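Si acabas de comprar una pulsera o un reloj Tuston, lo normal es que el primer día lo pases ajustando avisos. La configuración de fábrica lo deja todo activado y la batería lo nota. Esta guía explica cómo emparejarlo con el móvil, qué conviene apagar y cómo usar el recordatorio de hidratación. Está hecha con la versión de febrero de 2025 de la aplicación Estero; en versiones anteriores algunos menús cambian de sitio.

## Antes de empezar

- Carga el reloj al 100 %. La primera actualización no arranca con menos de la mitad de batería.
- Activa el Bluetooth y la ubicación del teléfono. En Android, sin ubicación no aparece ningún dispositivo en la lista.
- Deja libres 847 MB en el móvil. La aplicación ocupa bastante menos, pero descarga los mapas y las esferas en la misma carpeta.

## Emparejar el reloj

1. Instala Estero y crea una cuenta, o entra como invitado. En modo invitado no hay copia de seguridad.
2. Mantén pulsado el botón lateral hasta que vibre dos veces.
3. En la aplicación, toca **Añadir dispositivo** y elige tu modelo.
4. Comprueba que el código de la pantalla del reloj coincide con el del móvil y acepta en los dos.
5. Espera a que termine la actualización. No cierres la aplicación mientras tanto.

Si se queda parado con el error 322, borra el reloj de la lista de Bluetooth del teléfono (no de la aplicación), reinicia ambos y repite desde el paso 2. Suele pasar con relojes que ya estuvieron vinculados a otro móvil.

## Recordatorio de hidratación

Está en **Salud > Hábitos > Agua**. Viene con un objetivo de 2.000 ml al día y un aviso cada hora, también de noche. Para cambiarlo:

1. Toca **Objetivo** y escribe la cantidad.
2. En **Horario**, marca la hora de inicio y la de fin.
3. En **Recipiente**, guarda la capacidad de la botella o el vaso que uses. Desde ese momento, cada toque en la esfera suma esa cantidad.
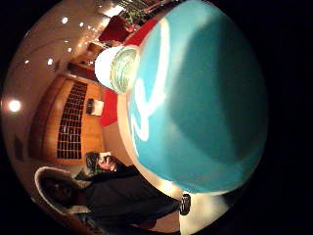 *Botella azul turquesa con tapón blanco.*

Se pueden guardar hasta tres recipientes. El que aparece primero es el que se suma con el acceso rápido, así que pon ahí el de uso diario. Para corregir una toma registrada por error, desliza la línea hacia la izquierda en el historial del móvil; desde el reloj no se puede borrar.

## Notificaciones y batería

Entra en **Dispositivo > Avisos** y desactiva el interruptor general. Después activa solo las aplicaciones que quieras ver en la muñeca. Con llamadas, mensajes y calendario tienes suficiente para empezar.

Otros ajustes que gastan mucho:

- **Pantalla siempre encendida.** Apagada, el reloj aguanta más del doble.
- **Pulso continuo.** Pásalo a cada diez minutos si no entrenas a diario.
- **Girar la muñeca para encender.** Prográmalo para que no funcione por la noche.

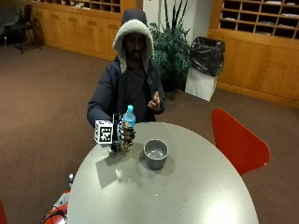
El brillo automático se puede dejar puesto. En interiores baja bastante y apenas consume.

## Esferas y correas de otras marcas

Las esferas de la tienda Dotiteo se instalan desde **Esferas > Importar**. Descarga el archivo en el móvil, selecciónalo y espera a que el reloj vibre. Las animadas gastan más que las fijas.

En cuanto a correas, las Raju de pasador rápido encajan en el modelo grande. En el pequeño hace falta el adaptador, que se vende aparte. Limpia las ranuras con un paño seco antes de montar la correa y tira un poco de cada lado para comprobar que el pasador ha entrado del todo.

## Si quieres volver a empezar

Ve a **Ajustes > Sistema > Restablecer** en el propio reloj. Se borran las esferas, los recipientes y los avisos. El historial de salud se conserva en la cuenta, salvo que lo hayas usado como invitado.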